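## 7. Grip Faults and Interrupted Closures

This section applies to the Trelach bench cell when it is used for opening, closing, and turning cardboard boxes. It describes how to respond to fault 191 (Grip Not Confirmed) and how to return the cell to service. Only persons who have completed the operator training in Section 2 may carry out these steps.

### 7.1 When the fault occurs

Fault 191 is issued when the fingers have been commanded to close and the measured opening does not match the value stored in the task. The arm stops and holds its position. The amber lamp on the Neka control box flashes, and the fault is written to the log with the task name and step number.

The most common conditions are:

- The fingers closed on air because the flap had moved out of reach.
- The fingers took hold of the flap and lost it during the pull.
- The box turned or slid on the table during the approach.
- Dust or cardboard fiber has built up on the inner face of a finger.

**CAUTION:** A stopped arm is still under power. Do not reach between the fingers to straighten a box or hold down a flap while the amber lamp is flashing. The fingers can close with a force of up to 55 N.

### 7.2 Making the cell safe

1. Press the stop button on the front of the control box. Wait until the amber lamp stops flashing and stays on.
2. Turn the key switch to SERVICE and remove the key. The person doing the work keeps the key until Section 7.4 is complete.
3. Confirm on the pendant that the status line reads DRIVES OFF.
4. If the fingers are holding the box, support the box with one hand from outside the finger area. Turn the manual release a quarter turn counterclockwise with the other hand.

**NOTE:** The manual release opens the fingers only. It does not release the arm joints. If a person or an object is trapped by the arm itself, follow the emergency procedure in Section 3.

### 7.3 Inspecting the box and the fingers

1. Open the wrist camera view on the pendant and select LIVE. Check the position of the box before touching it. A box lying diagonally on the table, with its open end toward the fingers and its flap swung outward, must be returned to the taught position before the task is run again.

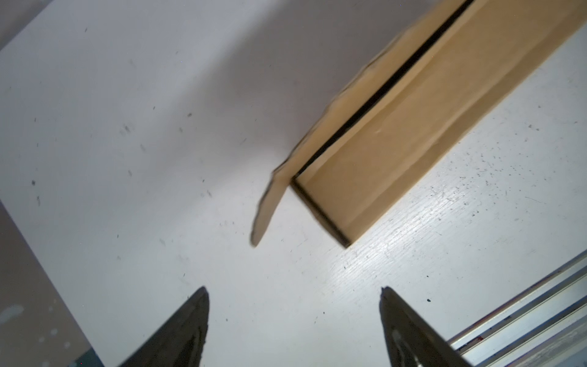 2. Examine the edge of the flap. Reject the box if the flap is torn through at the fold or if the cardboard has split into layers. A slightly ragged edge is acceptable when the fold is sound.
3. Wipe the inner face and groove of each finger with a dry, lint-free cloth. Do not use solvent.
4. Wipe the tabletop. Dust and loose fiber allow a light box to slide when the fingers make contact.
5. Check that the aluminum rail at the edge of the table is tight. Movement in the rail must be reported, and the cell must stay out of service until it has been repaired.
6. Place the box by hand in the taught position and fold the flap to its starting angle.

**CAUTION:** Do not bend or file the finger tips to improve the grip. Worn fingers must be replaced as a pair with Flotby part 3080.

### 7.4 Returning to service

1. Clear the table of tools and cloths.
2. Insert the key and turn the switch to TEACH. Arm speed is limited in this mode.
3. Clear fault 191 on the pendant. If the fault returns at once, go to Section 7.5.
4. Run the task one step at a time with the box in place. Keep the enabling switch held and remain outside the marked area.
5. Stop before the pull and check in the camera view that both fingers are in contact with the flap.
6. Complete the step cycle, then turn the key to AUTO and press START.

### 7.5 Repeated faults

If fault 191 occurs 4 times in one shift, take the cell out of service and attach the red tag supplied with the control box. Do not raise the grip force or widen the stored tolerance to clear the fault. Changes to either value require written approval from Kapoor Technical Services.

Before calling for service, record the following:

- Task name and step number shown in the log
- Finger opening at the time of the fault
- Box size and supplier
- Date of the last finger replacement

Keep the rejected box with the record until the service visit is complete.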